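Last updated: July

Print this page | E-mail this page

Who Needs a Refillable Bottle Club?

Gratine wants $18 a month to refill my dish soap. I did the math over 4 months and came out $74 behind the corner store, delivery included. They call that saving. I call it a subscription -- with a nicer label.
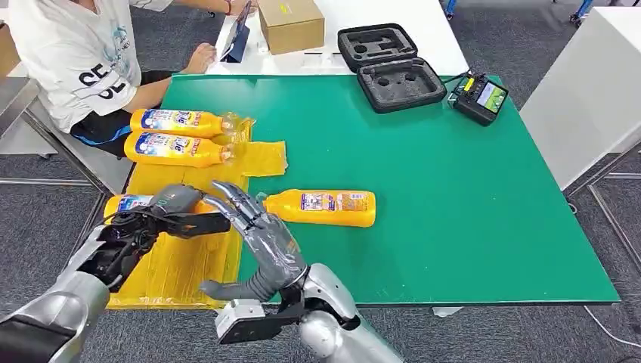 Open case, gray foam, nothing in the pockets.

Packaging is where these outfits lose me. Dremumeo brags about "less waste" and still ships in a box inside a box. Show me the weight of the trash, then we can talk.
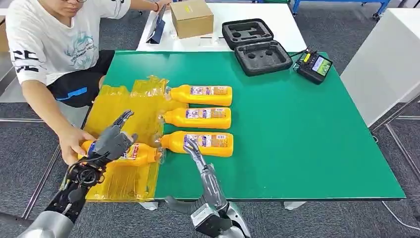
Yellow plastic bottles on a green tabletop.

Maybe refills work for somebody. I'd like to see the numbers before I sign up -- all of them.

Contact | Copyright Stefanou | Back to top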